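3.2 Wiping and marks on pale worktops

Pale worktops show dirt sooner, so people wipe them more. That was the starting guess at least. Heiskanen and Vuorinen asked staff at the Niso canteens to keep a wiping diary through October, and we use the same diary sheets here, with one extra column for marks left after wiping. Matte white tops only in this part. Glossy ones in 3.4.
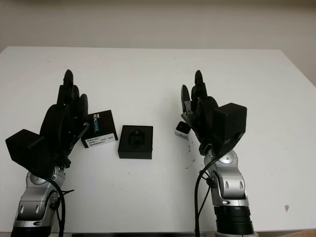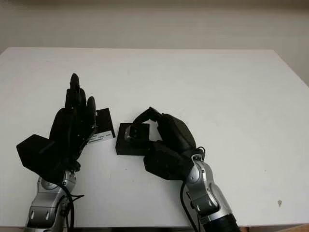 Figure 2. White tabletop against an off-white wall, both views.

3.3 Diary results

In all 2152 entries came back, of which 1804 could be used. The rest had no time of day, or the table number was missing, or both. Mornings were thin. Most wiping was logged after lunch and again just before closing, same as in the earlier Niso work.

Marks left after wiping: 395 entries. Mostly tea, then pen, then "dont know". Faint scuffs were hardly ever written down unless the person had been asked to look for them, which makes the scuff column close to useless and we leave it out of Table 4. Kaisu Aaltonen re-read the pen entries and moved 10 of them to tea.

No clear link between number of wipes and marks left. Slightly more marks at the Dresier site, but the cloths there were older and were changed part way through teh month. Spray was the same at all sites. Oyelaran (pers. comm.) thinks the cloth matters more than the spray; we cannot say either way from diaries alone.

Entries by shift are in Table 4, by site in Table 5.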